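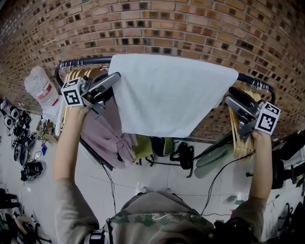 Cómo preparar un número corto de malabares para una fiesta o un evento

Un número de malabares para un cumpleaños, una feria de barrio o una cena de empresa se prepara de otra manera que una sesión de práctica. Hay que elegir poco material, ordenarlo bien y saber qué hacer cuando se cae una pelota. En esta guía explico el método que uso para montar un número de ocho minutos con tres, cuatro y cinco pelotas, más un bloque final de mazas. Sirve para una persona sola. Al final añado algunas notas para parejas.

Se da por supuesto que ya dominas la cascada de tres pelotas y que puedes mantenerla un minuto sin mirar el reloj. Si todavía no es así, vuelve a esta página dentro de unas semanas.

Lo que hace falta

Cinco pelotas de relleno de 120 a 130 gramos, todas iguales. Las de goma que botan dan problemas en suelos duros, porque al caer se van debajo de las sillas.
Tres mazas, y una cuarta de repuesto fuera de la vista.
Una bolsa o una maleta que se abra con una sola mano.
Un altavoz pequeño con la música ya cargada en orden.
Una libreta.
Cinta adhesiva de color para marcar el suelo.

Paso 1. Hacer la lista de trucos

Escribe en la libreta todos los trucos que te salen, sin ordenarlos. Al lado de cada uno apunta cuántas veces lo consigues de diez intentos. Hay que hacerlo de verdad, en una tarde, con las pelotas en la mano. La memoria es muy generosa con los trucos que nos gustan.

Tacha todo lo que no llegue a nueve de diez. Los trucos de siete u ocho se guardan para el año que viene. En público, con el pulso acelerado y una luz de frente, un siete se convierte en un cuatro.

Lo normal es que queden entre doce y veinte trucos. Para ocho minutos sobran.

Paso 2. Separar por altura y por velocidad

Divide la lista en tres columnas: trucos bajos y rápidos (el molino, las garras, los cruces a la altura de la cintura), trucos medios (columnas, pases por debajo del brazo, la caja) y trucos altos (lanzamientos con pirueta, duchas altas, cinco pelotas).

El público que no hace malabares apenas distingue la dificultad. Distingue los cambios: de bajo a alto, de rápido a lento, de mucho movimiento a quedarse parado con una pelota en la frente. Por eso las secuencias se montan alternando columnas. Dos trucos altos seguidos se parecen demasiado entre sí, aunque uno cueste un mes y el otro dos años.

Paso 3. Medir el sitio

Pregunta siempre la altura del techo. Para cinco pelotas conviene disponer de tres metros y medio libres; con tres metros se puede trabajar, pero el patrón queda apretado y las lámparas molestan. Para mazas con doble giro, lo mismo. Si el techo es más bajo, cambia las cinco pelotas por un bloque de cuatro y deja las mazas en giro simple.

Pregunta también por el suelo. Sobre césped las pelotas no ruedan, lo cual es cómodo, pero tampoco se ven cuando caen. La moqueta es lo mejor. La baldosa pulida obliga a usar relleno blando.

Al aire libre pregunta dónde estará el sol a la hora de la actuación. La primera vez que actué en el patio del centro Sarkmont empecé mirando al oeste, a última hora de la tarde, y perdí tres pelotas en los dos primeros minutos. En la segunda función giré todo el montaje y puse al público donde antes estaba yo.

Marca con cinta un cuadrado de dos metros por dos. Es tu sitio. Si terminas un truco fuera de la cinta durante los ensayos, ese truco te arrastra y hay que corregirlo.

Paso 4. Escribir la estructura

Esta es la que uso, con los tiempos reales:

0:00 a 0:40. Entrada con una sola pelota. Manipulación, equilibrio en el dorso de la mano, una mirada al público.
0:40 a 2:30. Tres pelotas. Cuatro secuencias de cinco trucos, con una parada limpia entre la segunda y la tercera.
2:30 a 3:30. Bloque hablado o cómico con una persona del público.
3:30 a 4:45. Cuatro pelotas. Fuente, columnas sincronizadas, vuelta a la fuente.
4:45 a 5:30. Cinco pelotas. Un solo intento largo y uno corto.
5:30 a 7:30. Mazas.
7:30 a 8:00. Final y saludo.

Las cinco pelotas no van al final. Es el punto con más riesgo y, si falla, queda tiempo para recuperar al público. Las mazas se ven mejor de lejos y cierran con más seguridad.

Paso 5. Elegir la música

Usa dos piezas, una para pelotas y otra para mazas, y deja el bloque hablado en silencio. No ensayes con la música hasta que la estructura esté fija. Si la pones demasiado pronto, acabas colocando los trucos donde suena un golpe de batería y luego no hay forma de moverlos.

Recorta los archivos para que duren diez segundos más de lo que necesitas. Comprueba el volumen en el local, con gente dentro si es posible.

Paso 6. Preparar las caídas

Se va a caer algo. Prepara tres respuestas y ensáyalas igual que los trucos.

La primera es recoger con el pie: levantar la pelota con el empeine y entrar de nuevo en la cascada. Requiere práctica, pero convierte el fallo en otro truco.
La segunda es parar, recoger despacio, colocarse en el cuadrado y repetir la misma secuencia desde el principio. Se usa una vez, dos como mucho.
La tercera es seguir con lo que quede en las manos. Si se cae una de cuatro, se continúa con tres y se pasa al bloque siguiente.

No pidas perdón y no hagas muecas. Tampoco expliques que en casa te sale.

Paso 7. Ensayar

Las primeras dos semanas trabaja los bloques por separado. La tercera, haz el número entero una vez al día, con ropa de actuación y zapatos puestos. La chaqueta cambia el recorrido de los codos más de lo que parece, sobre todo en los lanzamientos por detrás de la espalda.

Lleva un registro. En la libreta de mi último número, que llamé Birorix y estrené en octubre, hay 76 pases completos apuntados, con el número de caídas de cada uno. Los primeros tienen siete u ocho; los últimos, una o ninguna. El registro también dice dónde se cae. En mi caso, casi siempre en la transición de cuatro a cinco, al coger la quinta pelota de la bolsa. Lo arreglé dejándola desde el principio en el bolsillo derecho.

Haz al menos dos ensayos con gente delante. Bastan tres personas sentadas en un sofá.

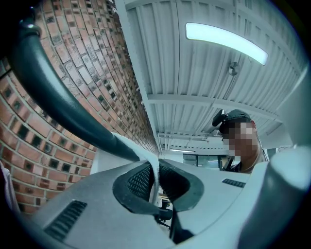
Kumudini Weerakoon opina que dos ensayos con público son pocos y que ella no cobraría por un número que no hubiera enseñado antes cinco o seis veces, aunque fuera a desconocidos en un parque. Añade que conviene pedirles una sola cosa: que digan en qué momento se han distraído. Las opiniones sobre los trucos, según ella, sirven de poco.

Me parece razonable si hay tiempo. Con dos ensayos se detectan los fallos gruesos, como una espera demasiado larga o una broma que no se oye. El ritmo fino se ajusta después, con las actuaciones.

Paso 8. El día de la actuación

Llega con una hora de margen. Coloca la cinta, prueba el sonido y haz el bloque de cinco pelotas tres veces en el sitio exacto, para conocer el techo y las luces. Después calienta con una sola pelota y no toques las mazas hasta que falten diez minutos. Los hombros cansados lanzan bajo.

Antes de salir, cuenta el material. Guarda la maza de repuesto en la esquina trasera izquierda del cuadrado, siempre en la misma.

Si hay niños en primera fila, retrásalos un metro y medio antes de empezar con las mazas. Díselo tú mismo, al final del bloque de cinco.

Notas para parejas

La estructura vale igual, pero el bloque hablado crece y los bloques individuales se acortan. Decidid quién cuenta en voz alta la entrada de los pases y no lo cambiéis nunca. La distancia cómoda para pasar seis mazas es de dos metros y medio, así que el cuadrado se convierte en un rectángulo de cuatro por dos.

Cuando uno pierde una maza, el otro sigue. Parar los dos a la vez deja un hueco muy visible. Si el patrón se rompe del todo, el que tiene más mazas en las manos hace tres solo mientras el otro recoge.

Errores frecuentes

Mirar las pelotas durante todo el número. En los trucos bajos se puede mirar al público, y hay que hacerlo.
Estrenar un truco aprendido esa misma semana.
Repetir un intento fallido por tercera vez.
Alargar el saludo.
Dejar las pelotas ya usadas por el suelo, donde luego se pisan.

Última revisión de la guía: 1 de julio de 2024. He cambiado los tiempos del bloque de mazas, que antes era medio minuto más corto.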